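Silk vs. dried vs. fresh for a winter memorial wreath
Home > Crafts and Making > Flowers and Wreaths
Thread started Tue 19 December

marigoldhouse
Hi everyone, long-time reader and not much of a poster, so forgive me if I ramble. My mother-in-law passed in the fall and we're having the stone set in February, when the ground allows and my husband's brothers can all fly in. I've been asked to do the wreath. I've made plenty of door wreaths over the years, mostly grapevine with whatever was growing by the fence, but never one that has to sit outside in wind and sleet and mean something to forty relatives.

She loved hydrangeas more than any other flower. She had a row of them down the side of the house and used to bury coffee grounds and rusty nails around them to keep them blue, and she'd scold you if you suggested it was the soil doing the work. So blue hydrangeas it has to be, or something that says blue hydrangeas from a few steps away.

My question is what to make it out of. Fresh ones in February would have to come from a florist and I'm told they'd turn to mush the first night. I have some dried heads from her own bushes (cut in September, hanging in our hall closet) but they've gone a sort of tea color with only a little blue left in them. And then there's silk. What would you do? Budget is not huge but it's not nothing either.

tinroof_wen
I'm so sorry about your mother-in-law. She sounds like she'd have gotten along with my grandmother, who swore by the nails too.

I'd go silk and not feel one bit bad about it. I've done cemetery saddles every winter for years, and the good ones come back in spring looking a bit tired and still perfectly presentable. Get the kind with wired stems if you can, and look at the back of the petals before you buy. If the color is printed on the front only, the back goes pale first and the whole thing looks washed out by Easter.

The other thing is glue. Hot glue gets brittle in the cold and lets go. Wire everything. I mean everything, even the little filler bits you think aren't going anywhere. I use 22 gauge paddle wire and wrap each stem three times around the frame.

Wen-hsiung Peng

brittmarie_e
Oh, I have to be the one to disagree, and I hope you'll take it kindly. I can't stand silk in a cemetery. Ours has a field behind it and every March I walk the fence line with a bag and pick plastic leaves and faded petals out of the grass. They don't go anywhere! They just get smaller. The sheep farmer next door has been very patient about it.

You have flowers from her own bushes, marigoldhouse. I'd use those, tea color and all. Tuck them into cedar and juniper (the cut greens hold for weeks in the cold), tie it with a cotton ribbon, and let it go the way it goes. When it's done you can put it on the compost, under the hydrangeas if somebody in the family still has the house.

Warmly, Britt-Marie Eide

tinroof_wen
I do hear you on the litter, Britt-Marie, and I go and collect mine on the first decent Saturday in spring, every one of them. But dried hydrangea outdoors in sleet? It'll be brown lace inside a week. The family is coming a long way to see it.

brittmarie_e
They're coming to see the stone and each other, dear. A week is plenty.

quiltandkettle
Jumping in between you two with a cup of tea in my hand. Has anyone mentioned asking the cemetery? Ours (Hastura, the old section on the hill) has a sheet of rules at the office and artificial flowers are allowed only from the first of November to the end of February, and after that the mowing crew clears everything. My aunt lost a very nice pillow arrangement that way and was cross about it until the day she died. Some places won't take glass or wire frames either, on account of the mowers. Call before you spend a dime.

marigoldhouse
Thank you all, this is so much more than I expected! I called this morning. Artificial is fine through winter, wire frames are fine if they're on an easel and not flat on the ground, and everything has to be off by the end of March. The lady was lovely about it. She said the wind on that side is the real trouble and to weigh the easel down.

So both of you are still in the running, ha.

chiajung_k
I run a very small wreath business out of my garage (under 500 pieces a year, nearly all of them Christmas and Memorial Day) and I'd split the difference. Silk for the blue, real greens for the base, and a handful of her dried heads worked into one spot, near the bow, where the family can find them. Give those a couple of coats of matte clear spray first, and let it dry overnight someplace with a window open.

As for where to buy, I've had good luck with Pakstead for stems. Their blues run toward purple, so order one bunch before you order ten. Medach used to be cheaper, but I've had two boxes from them lately with the heads squashed flat, and steam only brings them back so far. Manríquez is beautiful and I can't afford it.

My working table is usually a disaster, but I had a bunch of the blue out, with a bit of red behind it from another order:

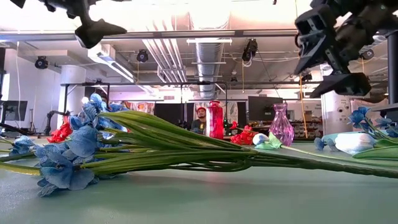 Blue bunch lying flat on the table, a little red just behind it.

For a 16 inch frame I'd cut a bunch like that apart completely. Don't try to bend the long stems around the ring, you'll fight it all afternoon. Snip them down to a hand's length, save the leaves in a separate pile, and put the leaves in last.

Chia-jung Kong

tinroof_wen
Now that is a pretty blue. And yes to cutting everything apart. I used to be too stingy to cut the stems, as if I was going to want them long again someday.

brittmarie_e
I'll admit the color is nice. I'd still rather have cedar and her own dried heads and leave it there, but Chia-jung's way at least gets them in, and I like that they'd be by the bow. Would you promise an old woman you'll fetch it home in March?

marigoldhouse
I promise! My husband has already put it on the calendar in the kitchen.

Chia-jung, that periwinkle is very close to what she had by the side door. I showed it to my sister-in-law Tzu-hsuan and she went quiet and then said "get that one," so I'm ordering a single bunch from Pakstead to see how close theirs comes. I think I'll do it your way, with cedar from our neighbor (he's got a hedge that needs a haircut anyhow).

One more question while I have you. Ribbon. I bought satin and now I'm doubting it.

quiltandkettle
Satin goes to rags outdoors. Look for the wired outdoor kind, it's usually with the Christmas things and should be marked down right after the holiday. Make the tails shorter than you think, or they'll whip around in the wind and beat the flowers to bits.

peishan.chu
Late-night reader here. I'd keep the satin for something indoors. When we lost my father we made a second little wreath for the dining table out of the leftovers, and it ended up being the one everybody touched and talked about over lunch. It's in a hatbox now and comes out on his birthday. You might have enough stems left over for that, and then some of her dried ones could stay in out of the sleet.

Pei-shan Chu

brittmarie_e
Pei-shan, that's a lovely thought, and it settles me quite a bit about the whole business.

marigoldhouse
Oh, I love this. Satin for the table one, then, and most of the closet flowers too. I'll go dig out the small frame tonight and see if I've got enough paddle wire for both.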